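Agency consolidation and what it means for regional clients

2018-10-19

Bruda has confirmed that it will acquire Candach, the search and paid media agency based in Duvville. The terms have not been published. Candach brings 44 employees to a group that will number 137 once the transfer is complete, and both names will remain in use for the time being.

I have followed both agencies on this blog for several years, and I should state that I have no financial interest in either. My former employer, Herrero, purchased media through Candach until August, when that contract ended in the ordinary way.

The announcement names Benito Figueroa as managing director of the combined business. Leandro Cantero, who founded Candach, will remain for 2 years as head of media. Arrangements of this type are common in the sector, and clients generally regard them as a sign that the people they know will still answer the telephone.

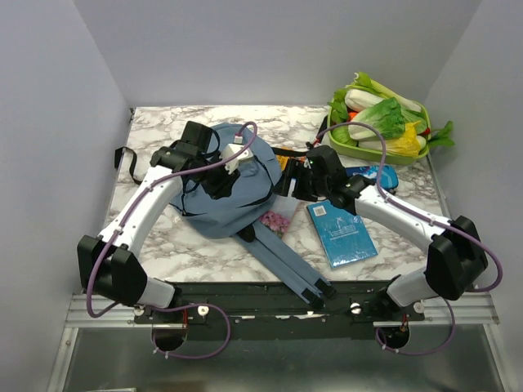
Will existing Candach clients have to sign new contracts?

Existing agreements carry over on their present terms until they come up for renewal. At that point clients will be offered a Bruda contract, with fees set out separately for media, creative work and reporting.

The question of fees deserves attention. Candach has long offered a basic monthly search package at 599 dollars, and many small retailers in Duvville depend on it. Bruda does not sell anything comparable. Its published rates begin well above that level, and the announcement is silent on whether the package will continue after renewal. Clients who use it would be well advised to ask for a written answer before the end of the year.

There is also the matter of conflicts. Each agency currently represents a furniture chain, and the two chains compete directly in at least one market. Separate account teams are the usual remedy – whether both clients will accept that is for them to decide.

I will return to the subject when the renewal terms are released. Readers who hold a Candach contract and wish to comment on its notice provisions may write to me through the contact page.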